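**5/22/25, bench notes, equipment planning**

Spent the morning on the chair job with both arms and the afternoon on the shopping list. I am really pleased with how much one plastic chair tells us about what to buy! Lorenz Bachmann wants the request in one piece, so I'm putting the reasoning here where everyone can argue with it.

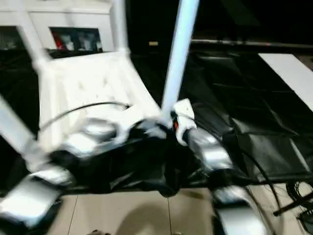

*2 min read*

Grippers first. I keep going back and forth between the Toveck pair and the Riltine pair. Riltine's fingers are longer and the quote is $848 a set, spare pads included. Toveck wants $638, pads extra, but their adapter fits our wrists as is. I'd start with one set of Toveck and run it on tubes for a month before we commit to a second.

Cables are the other thing. We've been routing them outside the arms since March and I'd love a proper dress kit. Zinchenko sells one by the meter, so we can cut to suit. Put down 20 meters, which leaves enough for the spare arm.
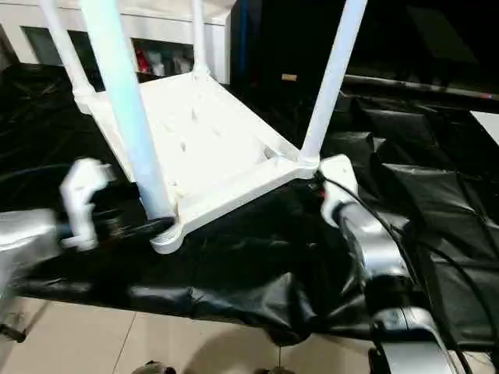

*Chair upside down on the black sheet, a gripper at either side of the seat.*

The sheet is fine for now. What I want under it is a real fixture plate with a hole grid, so we can put the chair back in the same spot every time. Pirkum does them to order. Their lead time is long, so that PO should go in ahead of the rest (Lorenz, can you sign that one separately?).

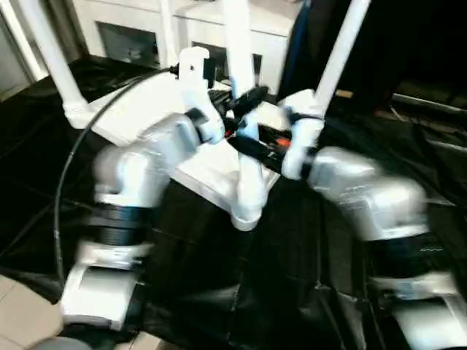
*Both grippers on the black piece, white poles behind.*

Budget line for this quarter is $3,000 and I think we fit, as long as the plate stays small. Not in the total yet:

- shipping from Pirkum
- second set of finger pads
- strobe or brighter lights, too much blur in the head camera views
- foam for the parts bin

Lights might come out of the camera budget instead. Worth asking, I'd really like sharper footage before we start comparing grippers.

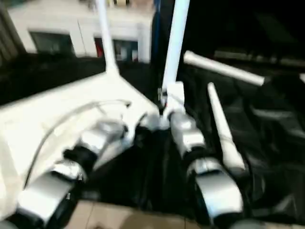

*Arms together at the middle, two white tubes on the cloth to the right.*

To do: get the Toveck quote in writing, measure wrist to elbow for the dress kit, send plate sketch to Pirkum. Also check whether Riltine does a loaner, that would be fantastic.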